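Bins and small packages: what a metal floor does to a plastic bag
Siiri Vanags, project report, second version (comments from December mostly in)

1. What I wanted to find out

Small parts in plastic bags get stored in open metal bins all over the place. Cheap, strong, easy to wipe. But the bags end up in the corners, lie flat, get scratched and then you can't read the label. Question was simple: does the shape of the bin matter or is it just the surface? Short answer, both, but the surface more than I thought.

2. Bins used

Two kinds. The straight-sided one is the Stiver bin from the store room, 1480 g on the kitchen scale. The other has tall sides that slope, sheet metal again, open at the top. Both had been in use for years before I got to them so neither is a clean sample. I know. New ones were out of the budget.

The sloping sides are meant to bring things down towards the floor of the bin. Works for heavy bags. Light ones stick halfway up if there is any static, and then slide down when you knock the table, wich is annoying if you are halfway through a reading.

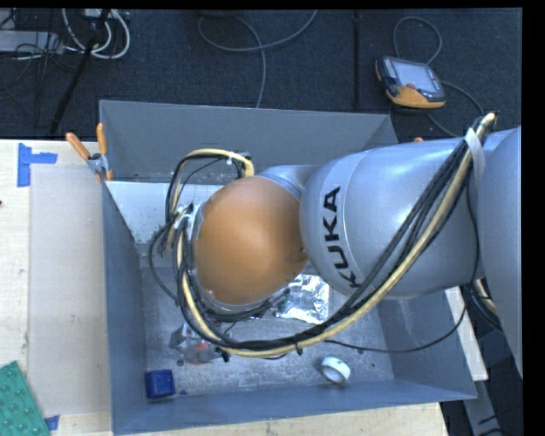

Fig. 1. Metal bin with sloping sides. Note scratches on the floor.

3. Method

Put 16 bags in, tip the bin gently left and right seven times, take them out, check each bag for marks under the desk lamp. Repeat with the other bin. Then again with a sheet of felt on the bottom. Bags were the Nerura ones with the press seal, all the same size. Labels printed on the same printer, same ink.

I did not measure the force of tipping. Should have. Jankauskaitė pointed this out in the first comments and she is right, but the bins had gone back by then.

4. Results

Bare floor, straight sides: most bags marked, mainly along the fold. Bare floor, sloping sides: fewer marks on the fold, more on the face of the bag, I think becuase they travel further before they stop. With felt: hardly anything in either bin. One label smudged, could have been my thumb.

Old scratches in the metal didn't seem to catch the bags unless there was a raised edge. Run a finger along and you can feel which ones. Gloves recommended.

5. What I would change

More bags per run. A proper tipping stand. Felt from one roll, mine came from two and the Hamis one was thicker. Also photograph every bag before the run and not only after.

6. Still to do

Table of marks per bag goes in the appendix, numbering needs fixing. Reference list is half done. Word count is fine.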